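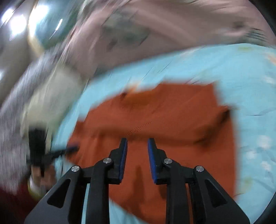

Almohadillas azules estriadas, una frente a otra.

Lectura: 2 min

Llevo desde marzo con la Abugri, la consola portátil de Testska, y me tiene enganchadísima. Cuesta 225 euros, pesa poquísimo y la batería me aguanta ocho horas con juegos en 2D (con los 3D, bastante menos). La pantalla, preciosa. Los gatillos, en cambio, blandos, y la tienda sigue siendo un lío: ¡dos menús para actualizar un juego! Aun así, me la quedo.

Comentarios

plokfan: ¿Va bien con tarjetas grandes?

rita_8bits: A mí los gatillos me gustan, fíjate.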